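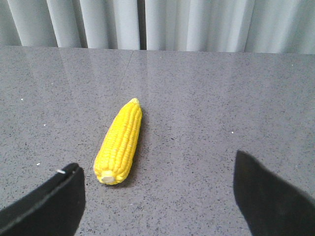

Banelen Grain Works: visit report, December

Visited with Deirdre Mac an tSaoi, entering at 7:30 a.m. through the rail gate on the north side. The works is a feed mill and silo block, last run by Lindqvist. Access had been arranged with the owner, and we signed in at the gatehouse.

The silo block has 18 concrete bins in three rows. Bin tops are reached by a steel stair of 249 steps. Treads are sound to the fourth landing; above that, several have rusted through at the bolts, and we kept to the stringer side. The conveyor gallery still has its belt and both Provex drive motors. The tripper car is parked over bin 11. 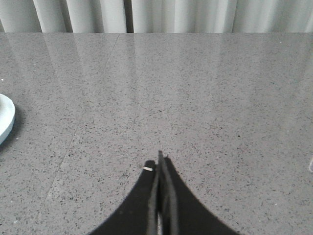

The gallery floor is checker plate and drains poorly. We measured 30 mm of standing water at the east end. Light is adequate until mid-afternoon.

The mill building is in worse condition. The roller stands have been removed, leaving anchor bolts and open chutes. Two of the chutes have no covers. The control room on the second floor retains its mimic panel, with most lamps missing.

The basement was flooded and we did not enter. Booker Achterberg's earlier report has the tunnel plan.

Out by 2 p.m.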